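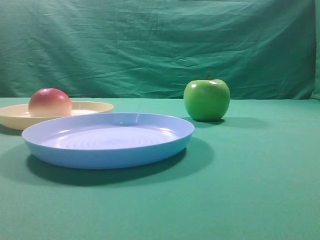
4. Laying out the table and backdrop

This section covers dressing the table and hanging the backdrop of the Plilik tabletop kit, then placing tableware and fruit. Assemble the stand first (section 3). Read the cautions before lifting the crossbar.

4.1 Before you start

You will need the table cloth, the backdrop cloth, the 8 spring clips and a soft brush. The table must be at least 80 cm deep. On a shallower table the backdrop hangs too close to the plates and picks up their shadows.

Caution: Do not hang anything other than the backdrop from the crossbar. Keep the stand feet clear of the table legs.

4.2 Covering the table

1. Wipe the table top and let it dry.
2. Lay the table cloth with the hemmed edge towards you.
3. Smooth it from the centre outwards with the flat of the hand.
4. Fold the surplus under the table edge and fix it with four clips, one near each corner.

Note: The two cloths are dyed separately. The backdrop may look slightly darker and bluer than the table cloth. This is not a fault.

4.3 Hanging the backdrop

1. Set the crossbar height to 225 cm and tighten both collars.
2. Hang the backdrop over the bar with an equal drop at each end and fix it with the remaining clips.
3. Let the lower edge fall behind the table. The line where the backdrop meets the table top should run straight from side to side.
4. Pull out the side edges – a loose side will turn and fold forward, and the fold catches more light than the rest of the cloth.

Creases from storage show mainly across the middle of the backdrop. They may be left for practice work. For finished work, steam the cloth on the bar from the back and leave it to hang overnight.

Caution: Do not iron the cloth on the table. The backing marks above 80 °C.

4.4 Placing the plates and fruit

1. Put the large plate down first, left of centre and towards the front.
2. Put the smaller plate behind it. The plates may overlap when seen from the front.
3. Wipe the rims with a dry cloth. Glossy plastic shows fingerprints at the lip before anywhere else.
4. Place the fruit last. Choose pieces that stand without support.
5. Switch on the lamp at the upper left. Shadows should fall down and to the right with a soft edge. If the edge is hard, fit the diffuser (section 5.2).

Note: Lift plates to move them. Dragging leaves a track in the nap, and this has to be brushed out with everything off the table.

4.5 Clearing away

1. Remove the fruit, then the plates.
2. Brush both cloths in one direction.
3. Roll the backdrop on its tube. Do not fold it.
4. Count the clips back into the bag.

Juice marks should be dabbed with cold water at once. Do not rub. Replacement cloths are supplied singly under part number 81; state table cloth or backdrop when ordering.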